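Let the club be slow

Our school robotics club spent 425 pounds last year, and most of it went on screws, filament and replacement cables. I mention the sum because the argument I keep hearing from other parents is that the club ought to enter the Stenis regional contest, and the entry kit alone costs 2,296. I think we should stay out of it.

The club has 58 members on paper and meets at four o'clock. Since February the older group has been working on one job: getting a two-fingered gripper to approach a thing on a desk without knocking it. They do it by hand first, over and over, before any motor is allowed near it.
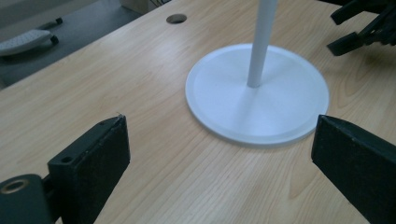
Gripper open, with the white stand ahead of it.

It is dull to watch. I have sat through a few sessions and spent part of each one on my phone. But the pupils argue about angles and write down what went wrong, and they come back the next time with a different idea. A contest season would leave no room for that. Teams get 6 weeks and a fixed list of tasks, and the sensible way to score is to copy last year's winner. The Kobori league went that way when my eldest was in it, and by the spring half the robots were the same robot.

I accept that a prize looks good on a form, and that some children need a deadline to get going. Give them one inside the club, then. Set a date, invite the families, and let each group show a single thing it has worked out.

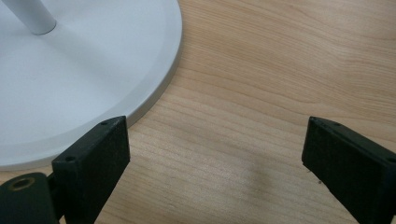

Griet Bakker wrote back when I sent her a draft of this: "My daughter learned more in one bad contest than in a year of club. She lost, and she wanted to know why." I take the point, and I'd be glad to see any pupil who wants a contest helped into one. I still don't want the whole club's money and its spring term to go with them. The vote on the entry kit is next month, and I'll be voting against.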